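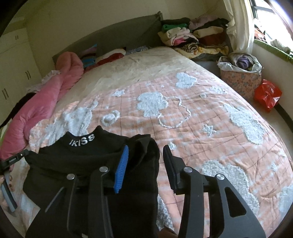 Horavine House residents' swap group
Minutes, March meeting, upstairs bedroom, 7.30pm start

Present: Elspeth Munro (chair), Silvana Macedo, Béla Somogyi, Welington Queiroz (notes)
Apologies: Giuliana Paucar

1. Last minutes
Agreed. Béla's name spelt wrong again, corrected.

2. Clothes for the spring swap
Bed to be used for sorting, everything else stays in piles. Folded heap in the corner (green, cream, pink, black, maroon) to be gone through next, from the top down. Leopard print stays at the bottom for now, Silvana undecided.
Black turtleneck with IKISS on the collar: Elspeth wants it on the rail, Béla says knitwear never shifts in spring. Left with Elspeth.
Folding: sleeves in first, then in half, collar showing. Silvana to write this up on one sheet, last years was too long.
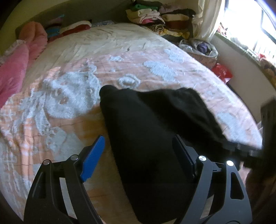 Item 2: black cloth over the bed, folded pile and bags behind.

3. Bags
Purple clothing by the bed not sorted yet. Red bag beside it to be checked and labelled, Welington. Nobody to start new bags til these two are done.

4. Bedding
Question from Giuliana by email, do we take bedding. Yes to pillowcases and sheets, no to pillows. Quilted bedspread and the pink one at the side are NOT for the swap, pls don't tag them.

5. Hall and rails
Zanderton Hall has 2 rails free, we need a third. Béla to ask Araújo dry cleaners. Hall hire 45 pounds, paid. Burora can print 50 posters, proof to Elspeth first. Tags: 700 left from the autumn, plenty.

6. AOB
Hangers, wire ones not wanted. Moths, Silvana raised, deferred agian.
Wardrobe space until the swap: one side only.

Actions
Silvana, folding sheet
Welington, red bag, labels
Béla, third rail
Elspeth, turtleneck, poster proof

Closed 8.45pm. Next meeting same place, bring own marker pens.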